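Brenine Kitchen Words

A word list and short text collection about household ceramics, put together for the Clallulix reading project. Maintained by Ailsa Lindsay. This file covers what is in the collection, how the entries were written and what has changed since the September release.

What is included

entries.csv – one row per word, with a plain definition and a sample sentence
passages.txt – 100 short passages on buying, using, cleaning and mending cups, plates and bowls
variants.csv – regional names for the same item
notes.txt – spelling decisions and open questions

Passages run to 60 words at most. Each has an ID that starts with the letter of its topic: B for buying, U for use, C for cleaning, M for mending. Passages on glazing were moved to M because there were too few of them to stand alone.

How entries were written

Every definition was drafted by one editor and read by a second. Where the two disagreed, both wordings went into notes.txt and the shorter one went into the main file. We did not copy from published dictionaries. Sample sentences are new and use no brand names.

"Mug" and "cup" gave the most trouble. The Sitbridge readers use "cup" for both, and the Ogilvie readers keep them apart. The main file treats a mug as a drinking vessel normally used without a saucer, and the Sitbridge usage is listed under variants.
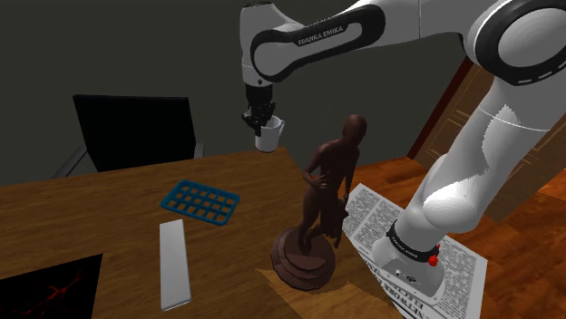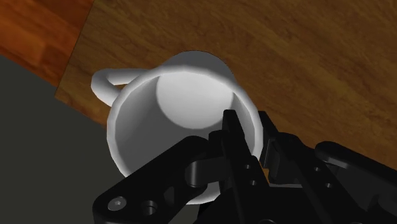
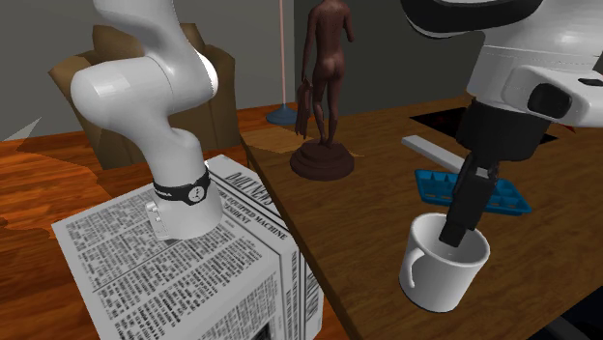

Figure 2. Entry "mug", white, on a brown wooden surface in the second and third views and held above one in the first.

Known gaps

Words for stoneware and earthenware are thin. Lids are missing apart from teapot lids. Some cleaning passages assume a dishwasher, and those are marked D in the last column.

Format

All files are UTF-8 with Unix line endings. Fields are separated by commas and quoted only when needed. Empty fields mean "not checked yet" – please do not fill them with "none".

Changes in version 2

Merged "saucer" and "under-plate"
Fixed doubled IDs in the C series
Added a column for plural forms

Corrections

Send the ID, the current text and your wording to Ailsa Lindsay. Spelling fixes go in right away; changes to definitions wait for the next release.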